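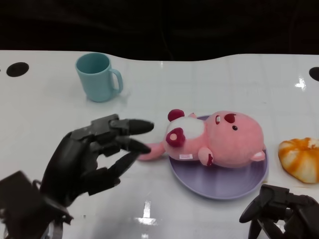 ## Manipulation group: letting the hand pick its own view

The Dirkell project has spent the spring on a narrow problem, which is how a robot should approach a soft object that has no fixed shape. A mug has a handle and a rim and stays that way. A plush toy lies differently every time you put it down, and its limbs end up wherever they end up. Our older method, Mercado, fits a stored model to what the head view shows and plans a grasp from that. It does well on mugs and plates and poorly on toys.

The new method drops the stored model for soft things. The head view is used only to decide which object to go for and from which side. Once the fingers are near, control passes to the wrist view, and the planner looks for a patch of the object that is thick enough to close on and clear of its neighbors. It repeats this at every step of the approach, so a poor first guess can be corrected on the way in.

We ran 600 trials at the Mulgate lab, split evenly between the old method and the new one. The table was kept simple: a mug, a plate, bread, and a pink plush toy, moved to a new layout before each trial. The toy was the target in every trial. A trial counted as a success if the toy was lifted clear of the table and held there for four seconds.

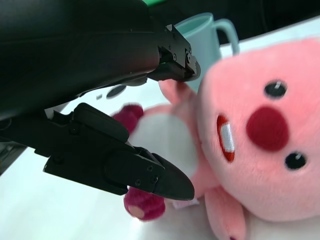

The new method picked up the toy more often, and the gain was largest when the toy lay on its side. In that position the old planner tended to aim for the head, which is wide and round and slips out as the fingers close. The new one more often went for the body or an arm. Lifts by an arm did hold, but the toy swung, and a few were dropped before the time was up. We counted those as failures.

Two problems remain. When the fingers get very close, the toy blurs in the wrist view and the planner loses track of edges. At present it commits to its last good estimate and closes. The other is glare from the overhead lights on the white tabletop, which the planner sometimes reads as an edge. Dimming the lights helped, but we would like a fix that does not depend on the room.

Approach time went up by some 7 percent, mostly from the repeated planning. We have not tried to speed it up.

The next round will add cloth and soft bags and will use the same tables. The write-up is in draft, and the trial logs are on the Urness share for anyone in the group who wants to check the numbers. We plan to report on the cloth trials in November.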